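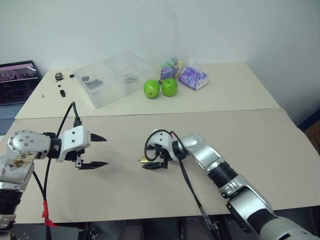 Why do little parts get lost so easily?
Small things roll, slide and hide under bigger things. A tiny screw on a dark floor is nearly invisible. So we sort them first, then build.

OK, sorting! Quick version, we have a lot to get thru.

A box with a divider is your best friend. One kind of part on one side, another kind on the other. See-through is good – you can peek in with the lid shut. Bags work too, the clear sort, for bigger colorful stuff.

Work on something pale. Paper, cardboard, a light tabletop. Dark bits show up right away on a cream background. On a brown rug? Good luck.

Snacks (apples, mostly) stay at the back. Sticky fingers and tiny screws do not mix.
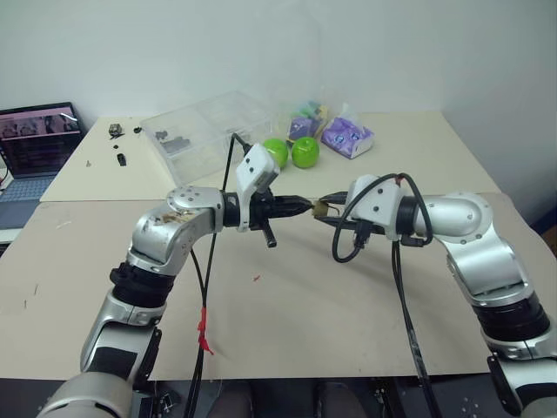

Stokent Junior Makers Club – Small Parts Page

Brass is the yellowish metal. It's a mix of copper and zinc. Lots of little fittings are made of it, and keys too. It doesn't rust like iron does, but it can go dull and brown after a while.

Steel is mostly iron. Usually gray. Try a magnet – steel often sticks, brass won't. Easy test, takes 2 seconds.

Try it at home:
Ask a grown-up for a handful of old nuts, bolts and washers.
Put down a big sheet of paper.
Sort by color. Then mix them up and sort by shape. Diffrent piles, right?
Last go, use the magnet.

Never put parts in your mouth, and keep them away from babies and pets. Wash your hands after.

Jhair Zapata has the spare magnets, ask him at the door. Next page: springs!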